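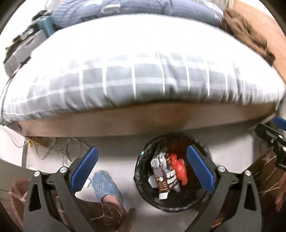
I changed the bed sheet this morning, and it took me much longer than it should. A fitted sheet looks like a simple thing. You pull four corners over the mattress and you are finished. But my mattress is a little thicker than the sheet wants, so when I fix the last corner, the first one jumps out again.

My neighbor Refugio Ochoa taught me her method when I moved to this apartment. You start with the corner that is most difficult to reach – for me it is the one by the wall – and after that you do the corner diagonal to it. The other two are then almost easy. I also lift the mattress with my knee, which she does not approve of.

The plaid one in white and gray is my favorite. I bought it for 25 dollars in a small shop that was closing, together with 2 pillowcases. I wanted plain white at first, but plain white shows every hair and every crumb, and I eat toast in bed more often than I want to admit. With the gray squares I can relax.

The quilt I do not fold in the warm months. I roll it and push it to the far side, and at night I pull only as much as I need. In July this is usually just over the feet. My mother folded everything in three parts and put it in the closet before breakfast, and I still feel a bit guilty when I leave mine on the bed.

What I have not solved is the cables. They go down beside the bed and make loops on the floor, and when I sweep, the broom catches them every time. Tiburcio, my cousin, told me to fasten them to the bed frame with small clips. I bought the clips in spring. They are in the kitchen drawer, still in the bag.

Next week I want to wash the quilt too, if the big machine at the laundromat is working again.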